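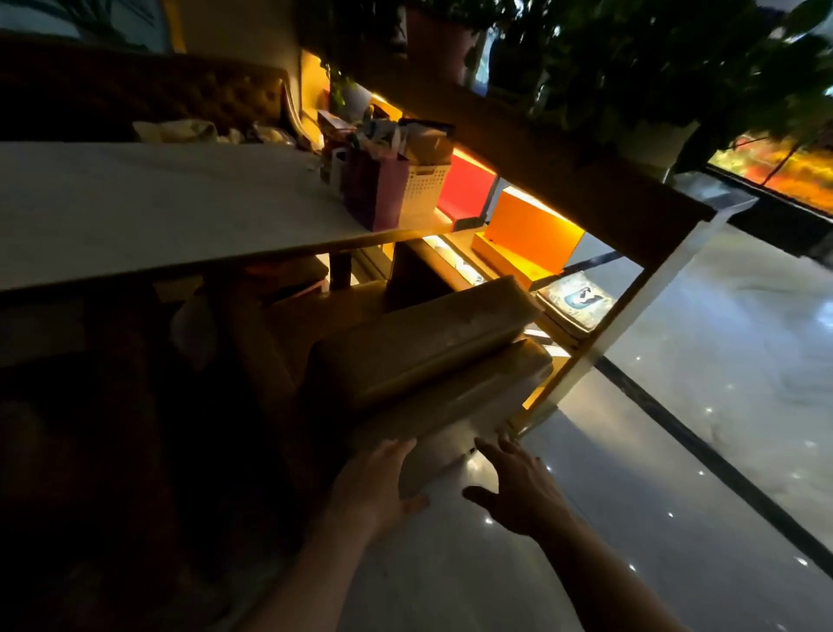 2021-08-28

Club project day again, and my turn to do the demonstrations. The task this month is tidying: we show how a person picks things up and Cozma has to learn it from the clips. I did the two beige boxes by the lit shelves, the long one lying at an angle over the other, left hand low on the front corner and right hand at the end. We want 80 clips by the time we go to Drarkstead in December and have 19 so far.

Muthu Shetty went through last week's lot and threw out 10 — mostly mine, too fast. He wants a slower reach and the fingers open before the grip. Fair enough. Tried it his way until tea and my shoulders ache.

Must charge the spare battery and ring Muthu about the bus fare.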